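About Laltora

Laltora makes and fits office furniture for small and mid-size workplaces: desks, desk dividers, cable trays, storage units and the fittings that hold them together. The company was set up by Krystyna Kurek and Jae-hoon Kwon in a rented unit with one panel saw. It now has 18 employees in 3 departments: design, production and installation.

What we make

The main product line is the Grellis desk series. Tops are supplied in light, mid and dark wood-grain finishes, and the grain direction is set at the cutting stage according to the order sheet. Cable openings are normally placed toward the rear edge. Customers who use monitor arms or shared power units can have the opening moved or a second one added at no charge, provided the change is made before cutting starts.

The Iduvano series covers upright panels. These are used between facing desks, at the ends of rows and as side screens on reception counters. A panel can match the desk finish or contrast with it. Grayish-brown on a light top is the combination ordered most often, mainly because it shows fingerprints and scuffs less than plain white.

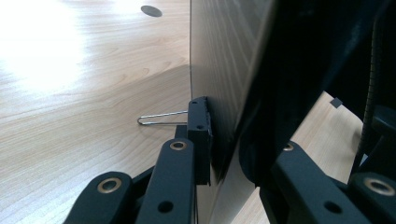 Upright panel in a grayish-brown wood-grain finish on a light wood-grain desk.

Finishes vary in appearance with the light. Overhead fittings can wash out the grain on a pale top when it is viewed at a low angle, and a darker panel may look close to brown or close to gray depending on where the person is sitting. We recommend reviewing samples at the actual desk position, with the lights on, before an order is confirmed. Sample sets are loaned free of charge.

How we work

Each project begins with a site measurement. Randa Khoury runs the design department and issues a drawing set that shows desk positions, panel heights, cable openings and door clearances. Production does not start until the drawing set is signed.

Parts are cut, edged and drilled in our own workshop under Sun-ja Shim. Edges are checked by hand and by gauge. Panels are stored upright in racks -- flat stacking is permitted only for parts that ship the same day.

Installation is handled by our own crews. A standard crew can fit a floor of up to 200 desks without subcontracted labor. Larger floors are divided into stages.

Care and replacement parts

Clean tops and panels with a soft damp cloth and dry them afterward. Do not use abrasive pads or solvent cleaners. Opening caps, edge strips and panel fittings are kept in stock for all current series and for the discontinued Jadoon line. Bo-ram Ra handles parts requests; please quote the order number on the label under the desk top.

Showroom and workshop visits are by appointment.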